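Timus cierra su mostrador de recambios y manda a los clientes a una web que no conoce sus coches

La tienda de recambios Timus, abierta en el polígono de Sarnent desde que los radiocasetes extraíbles se llevaban bajo el brazo, bajará la persiana del mostrador a finales de septiembre. El almacén sigue. Lo que desaparece es la parte en la que uno llegaba con una pieza rota envuelta en papel de periódico, la dejaba sobre la barra y preguntaba si quedaba otra igual.

A partir de octubre los pedidos se harán por internet, con recogida en taquilla o envío a domicilio en 70 horas, plazo que la empresa califica de «exprés» en su comunicado. La palabra aparece dos veces, por si a la primera no cuela.

El cambio llega tras la compra del negocio por Clomenik, distribuidora de accesorios y piezas de carrocería que lleva un año absorbiendo tiendas pequeñas de la comarca. El catálogo conjunto reunirá emblemas, molduras, tapacubos, fundas de volante y tapizados en alcantara. También habrá faros, aunque de momento la web solo los ofrece para el lado derecho.

Gülizar Aydoğan, encargada del mostrador durante 18 años, se queda en la plantilla y pasa a atención telefónica. «Me han dado unos auriculares y un guion. El guion empieza preguntando el número de bastidor. La gente que me llama a mí empieza diciendo que es el Ibiza rojo de siempre», explica. Calcula que la mitad de su trabajo consistía en convencer al cliente de que la pieza que pedía era de otro coche. La otra mitad, en buscarla de todos modos. 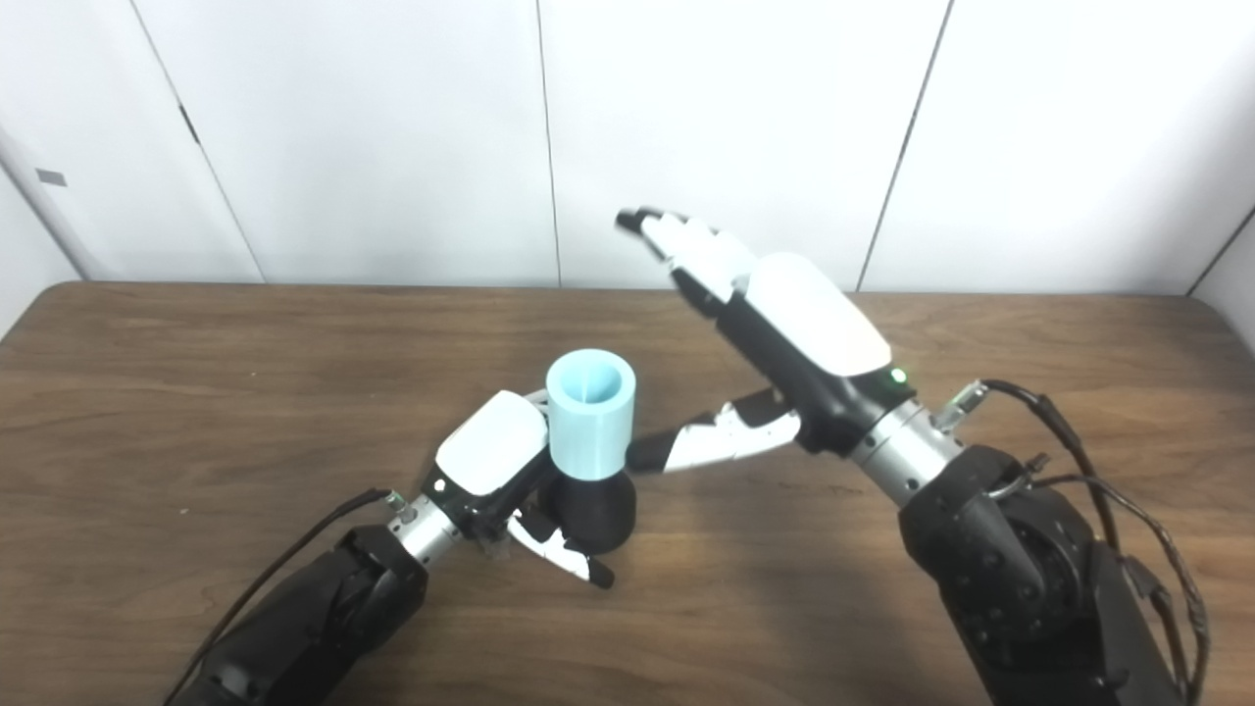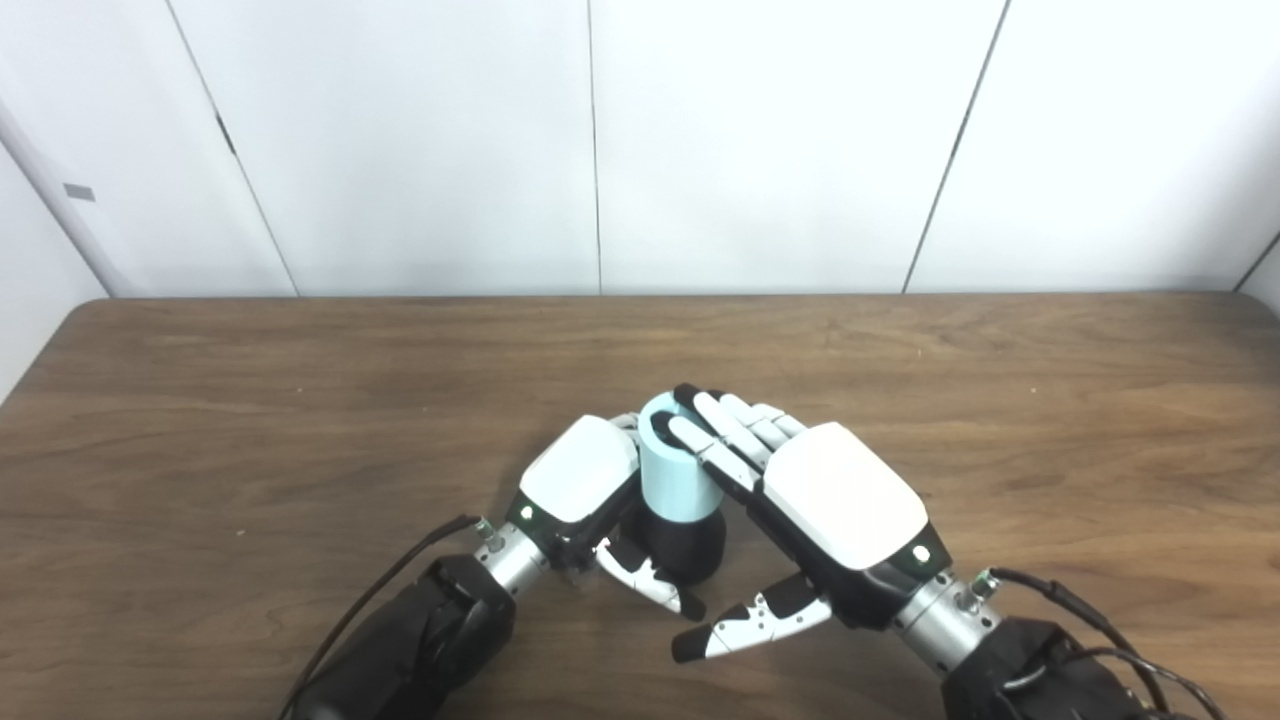 Los más afectados son los aficionados a los deportivos japoneses de los noventa, que en Sarnent forman un grupo reducido, ruidoso y puntual: todos los sábados por la mañana en la puerta, con el capó levantado aunque no hubiera avería. Han reunido 300 firmas para que se mantenga el mostrador al menos un día por semana. Según los promotores, casi todas son de personas con carné de conducir. Unas cuantas corresponden al bar de enfrente, que también tiene intereses en el asunto.

La empresa ha contestado con una carta en la que agradece «la pasión de la comunidad» y adjunta un cupón de nueve euros para la primera compra en línea. El cupón no es válido para recambios. Sirve, eso sí, para ambientadores.

Hay además una cuestión pendiente con el género antiguo. En la trastienda quedan cajones de embellecedores, anagramas y tiradores descatalogados, algunos sin referencia y otros con tres distintas, escritas a bolígrafo por manos diferentes. Clomenik pretendía liquidarlos por lotes cerrados. Aydoğan ha pedido que antes se le deje una tarde para clasificarlos y la dirección le ha concedido dos, gesto que en el polígono se interpreta como señal de que alguien ha abierto por fin los cajones.

La venta de restos se hará en el propio local, en efectivo y sin devoluciones. Abrirán a las 9 de la mañana. En la edición anterior, hace ya unos años, dos primos discutieron por la misma rejilla delantera y acabaron comprándola a medias – sigue colgada en el garaje de uno de ellos, seis meses al año en cada casa según el acuerdo inicial, que solo se cumplió el primer verano.

En cuanto al local, el cartel de «Se traspasa» lleva puesto desde el mes pasado. Ha preguntado una clínica de uñas y también una cadena de lavado a mano, que se echó atrás al ver el desagüe. El rótulo de Timus, al que le falta la «i» desde un temporal, no entra en el traspaso. Ya hay cuatro interesados en quedárselo, y uno de ellos asegura tener la «i».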